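Home Gardening Basics, Ernbridge Adult Learning
Handout 2: Your garden tote

Hello again! Last time we talked about soil and I ran over by a mile, so this one is all about the bag. I garden out of a canvas tote with outside pockets, and I'm a bit of a bore on the subject (you were warned). Mine is cream with green trim and lives by the back door from May until the frost gets everything. Tall things go in the middle, small things go in the pockets, and anything with a trigger goes in nozzle up.
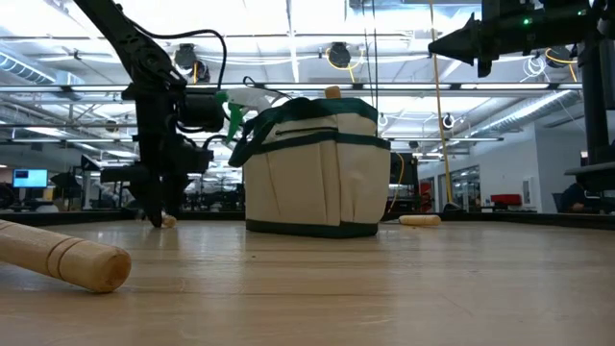

Bañuelos wrote on the sign-up sheet that a plain bucket does the same job and you can hose it out afterward. Fair point! I used a bucket for years. What I missed was pockets, because my plant labels always ended up at the bottom under the wet gloves.

Packing order, the way I do it:
Spray bottle first, standing up, lid tight.
Hand trowel next, blade down, handle where you can grab it.
Dibber or short dowel beside the trowel.
Twine, labels and a pencil in the front pockets.
Seed packets last, in the zippered pocket if you've got one.

Wipe the trowel before it goes in. I skipped that all one spring and the canvas has never forgiven me. And please don't fill the sprayer to the brim, it gets top-heavy and the whole bag wants to lean.
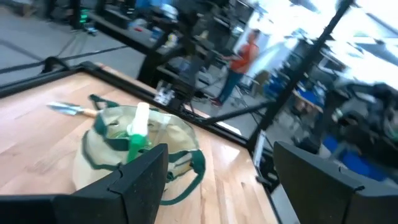 Can I leave plant food mixed up in the spray bottle between sessions? Empty it and rinse it the same day, then run a little clean water through the nozzle.

For next time, bring your bag packed and read page 19 of the course booklet, the part on sowing depth.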